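Ice at Home, and a Few Words About Glasses

June came and with it the first really warm evenings in Maltville, so I am again thinking about ice. In the country where I grew up we did not put ice in drinks. My mother believed that it gives you a sore throat, and I believed it too until I was a grown woman. Then I moved here and in every restaurant the glass was full of ice up to the top, with a little space left for the drink. For the first year I asked for water without ice. The second year I forgot to ask, and now I have two ice trays in my own freezer and opinions about them.

My first tray was a hard plastic one from a discount bin. You had to twist it with both hands and then half of the cubes flew on the floor and the other half stayed inside. I used it for much too long. The one I have now is from Kokport, silicone, with a lid. I like the lid more than the tray. Without a lid my ice tasted of everything that was in the freezer, mostly of dill, which I freeze in small bags at the end of summer. The tray makes 13 cubes, a strange number, but it is enough for one evening with guests if they are not greedy.

About clear ice. I wanted for a long time to have it clear, like in the bars, and mine was always white in the middle. I read that you should boil the water. I boiled it once, then I boiled it twice, and I could see a small difference, maybe because I wanted to see it. What worked better for me was to freeze it slowly. I put the tray inside a small cooler bag with the top open, and the bag goes in the freezer until the next day. The cold comes mainly from above and the cloudy part goes down to the bottom. You can cut this part away with a bread knife if you have patience. I have patience only when somebody is coming to visit.

The other question is where to keep the ice on the table. We don't own an ice bucket. I looked at one in the shop, a nice metal one with little tongs, and then I thought about where it would live for the other eleven months of the year. A bowl does the same job. It should be ceramic or some thick material, and not too wide, so that the cubes are sitting close together and keep each other cold. I like a light color for this, green or blue, because the ice looks fresh in it.

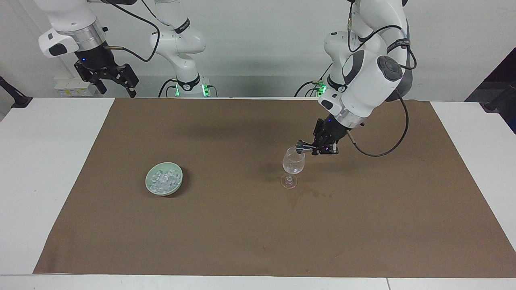
Clear ice in a pale green bowl, and a stemmed glass across the paper.

The brown paper is also a thing I can recommend. A big sheet of it over a white table looks warm and a little bit like a bistro, and you don't need to wash a tablecloth later. It does not love water, of course. If you leave a cold glass on the same spot for the whole evening, the paper becomes soft there and makes waves. I put a small folded napkin under the bowl and then I don't worry.

Now the glasses. In my family the stemmed glasses were for holidays, behind the door of the cabinet, and for the rest of the year we drank from anything, even from mustard jars. I still have a feeling of guilt when I take a wine glass for lemonade. But for a drink with ice the stem is practical. You hold the stem and your hand does not warm the drink, and your fingers don't get wet. I own a set from Ister which I bought in 2000, with almost my first salary, and two of them are still alive. The newer ones I buy one by one, secondhand, and I stopped caring if they match.

One advice: don't drop the cubes into a thin glass from high up. I cracked a glass this way, a long line from the rim down, and I noticed it only when the tablecloth was pink. Tilt the glass a little and let the ice slide along the side. Also don't pour ice over a glass which just came out from the dishwasher. Give it time to become cool.

What I put in, most of the time: two cubes, sour cherry syrup from the Fahmy grocery on the corner, sparkling water, a leaf of mint if the mint is not eaten by the snails. The syrup is heavy and goes to the bottom, so pour it first and the water slowly after. My husband takes his without the syrup and with a slice of cucumber. I don't understand this but he is happy with it.

Next time I want to write about the dill.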